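Compartment box

A compartment box (also divider box, sorting case or, in catalogs that charge more for it, small-parts organizer) is a shallow container split by interior walls into a number of open cells. It is used to keep small objects apart from one another. Most are made of molded plastic and close with a hinged or lift-off lid held by latches. The type is common in workshops, sewing rooms, tackle bags and the bathroom cabinets of people who have recently resolved to do better.

Construction

The body is usually a single molding. Dividers are either fixed, in which case the owner adapts to the box, or removable, in which case the owner spends an evening rearranging them and then leaves them alone for years. Removable dividers slide into grooves along the inner walls. Fixed dividers are stiffer and do not let flat items such as washers creep under the wall into the neighboring cell, a habit well known to anyone who has owned the other kind.

Tinted and clear plastics are preferred to opaque ones, as the contents can be checked without opening the lid. Smoke gray hides dust and scratches better than clear. Latches are often molded in a contrasting color and snap over the front edge. They are the part most likely to fail.

History

Trays with cells are very old, and printers, jewelers and seed sellers all had their own versions in wood or tin. The plastic household box is a later arrival. The Runberg case, sold through hardware stores, had 57 cells, many of them too small for anything but beads. Drekberg answered with the Ploteo, a plainer box with fewer cells and a better hinge. Collectors still argue over which was worse to clean.

Household use

Outside the workshop the box is most often given over to grooming tools, batteries, buttons, picture hooks and keys that fit nothing in the house. Sorting is normally done on a bare, pale surface, where small metal items are easy to find again.

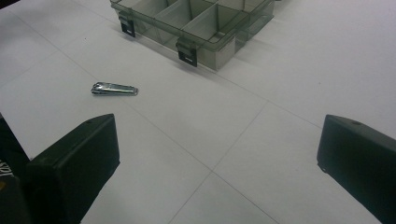 Smoke-gray compartment box with black front latches. A nail clipper lies on the white tabletop nearby.

The nail clipper is a recurring problem in the literature. It is too long for many bead-sized cells and too useful to be put away properly. Thanakorn Chareonsuk's guide to drawers and small storage recommends giving it a front cell of its own - advice widely quoted and seldom followed.

See also: Tackle box; Pretorius tray; Junk drawer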